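**Clustex Ponham, housse de couette vert canard, 2 places** – avis après une saison

Commandée en septembre, 276 francs avec la livraison. Je cherchais une housse unie, dans un vert tirant sur le bleu, pour aller avec des taies beiges que j'avais déjà. J'avais hésité avec la Fetel, moins chère, mais elle n'existait plus dans notre taille.

### Couleur

Elle correspond à la photo du site, en un peu plus foncé le soir sous la lampe. Après 19 lavages à 40 °C (je les note sur le calendrier de la buanderie), je ne vois pas de différence avec la bande de tissu fournie pour les retouches. Au premier lavage, l'eau était légèrement teintée. Lavez-la seule cette fois-là.

### Tissu

Doux dès le départ, assez épais sans être lourd. Il se froisse beaucoup. Je ne repasse pas le linge de lit et le résultat se voit : des plis partout, même en tirant bien la couette le matin. Si vous aimez un lit tendu comme à l'hôtel, prenez autre chose. Séchée à l'air, elle est un peu plus lisse qu'en sortant du sèche-linge.

### Fermeture et attaches

Boutons-pression au pied, bien cousus. Un seul s'est décroché, recousu en cinq minutes. Il y a des liens intérieurs aux quatre coins. Ceux du haut tiennent, ceux du bas sont trop courts pour faire un vrai nœud et la couette finit par descendre d'un côté.

### À l'usage

Le lit me sert aussi de table quand je trie des papiers ou que je déballe des colis. Le carton ne laisse pas de marque durable et la poussière part à la main. Les poils de chat, par contre, s'accrochent et il faut la brosse.

### Service client

J'avais reçu d'abord une taie de trop et un mauvais coloris. Chez Venkataraman, le revendeur, Sharada Kotian m'a répondu le lendemain et l'échange a pris presque 2 semaines. Retour gratuit, étiquette à imprimer soi-même.

**Pour :** la couleur, la tenue au lavage, le toucher.
**Contre :** les plis, les liens du bas.

Je lui mets quatre sur cinq. Je reprendrais la même, en gris si le modèle sort un jour. 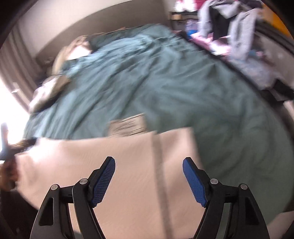

*La housse sur le lit, sans repassage, avec les oreillers beiges.*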